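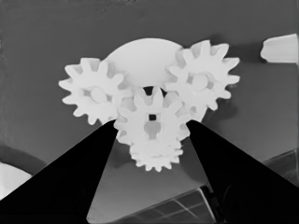
The gear cluster between the gripper fingers in simulation.

Why the gear task went quiet for a while

Many of you have written to ask what became of the gear assembly runs on Orko, and I owe you a proper answer, so please bear with me while I tell it the long way round. We had queued 2,000 simulated runs before the weekend, and Ivone Bezerra came in to find that 890 of them had been scored as successes when the part had never been gripped properly. The fault was in our contact settings. A fingertip could sink a little way into a gear tooth, the software read that as a firm hold, and off it went to the next step – quite pleased with itself, I imagine!

Eleri Edwards spent a very patient 14 hours going back through the logs, and she found a second problem along the way. The stop rule meant to halt both arms when the force climbs too high was only listening to one of them. In simulation that costs us some bad data, but the same rule was due to be copied over to the real Lucero cell, and I am so grateful she caught it first.

Both arms have been back at the table since the fix, with a white disk beside one open gripper and the other pressing down into a crumpled cloth. 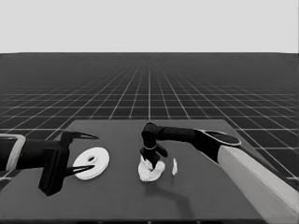
What we ask of you

If you downloaded the gear results before Apr 5, 2024, please delete them and use the new set. Anyone who copied our stop rule into their own setup should check that it covers each arm separately. Eleri is happy to look over your settings if you send them to her.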